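Dish stacking

Dish stacking is the habit of setting used bowls and plates on top of one another beside a kitchen sink before washing. Household manuals tend to praise it as a way to save counter space. The evidence for this is thin, and most of the claims made for it go back to a single source.

Origins of the advice

The rule "bowl on its own plate, next to the basin" is usually credited to Imre Hegedűs, whose booklet The Orderly Sink was sold in Dosbridge and Todbridge. Hegedűs wrote that a household of six could save 37 minutes a week by following it. He gave no account of how he timed this, and later writers have repeated the figure without checking it.

Criticism

Critics point out that a plate under a used bowl can pick up grease on a side that was clean. The booklet's second edition dropped the 37-minute claim but kept the rule.

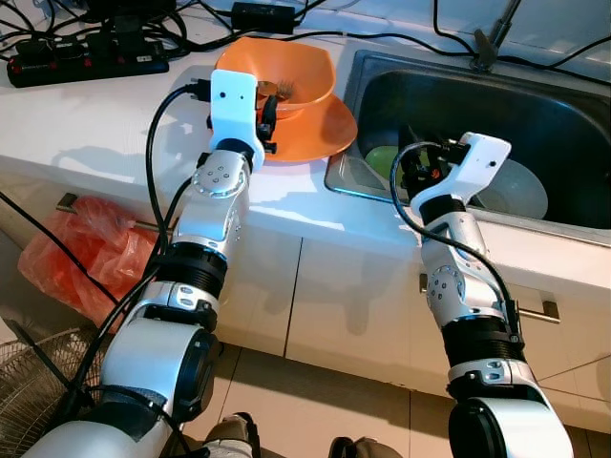
Orange bowl on a matching plate beside a stainless steel sink.

Brushes

Whether a dish brush should be left in the bowl is also disputed. Supporters say it keeps drips off the counter. Hegedűs was against it, again without giving a reason.

See also: Dish rack; Dishwashing; Kitchen sink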